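FOR IMMEDIATE RELEASE
2/24/25

Hester Opens Its Tool Library Sign-Ups for Spring

I've been waiting all winter to send this one out! Starting in March, anyone in Hester can walk into the old Gavia Hardware building, show proof of address and walk out with a hedge trimmer, a tile saw or the good extension ladder (please bring a friend for the ladder, it's a long one).

We're calling it the Pavo Shelf, after the street it sits on, and it opens with 116 tools ready to lend. A household card costs $22 a year and lets you keep 2 items at a time for up to a week. If you've got something decent gathering dust in the garage, we'd love that too - drop it off at the side door on Pavo Street and we'll clean it up and tag it.

A big thank-you goes to Agarwal Paint & Supply, which gave us $2000 toward shelving and a proper workbench. I spent most of January sanding that bench and I'm a little too proud of it.

Cards can be picked up at the front counter or at the Hester town office. We don't lend chainsaws yet - the insurance paperwork is still going back and forth - but you can put your name on the list and I'll call you myself when that changes. 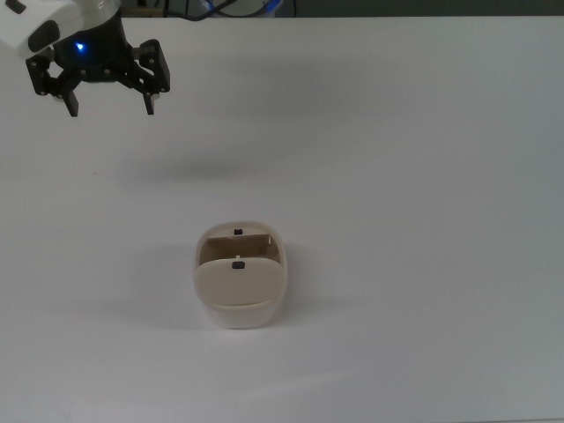

Does the week start the day you reserve or the day you pick up? I'd want the tile saw for a bathroom floor and I'm slow, so being able to renew once would help a lot.
- Posted by a reader in Hester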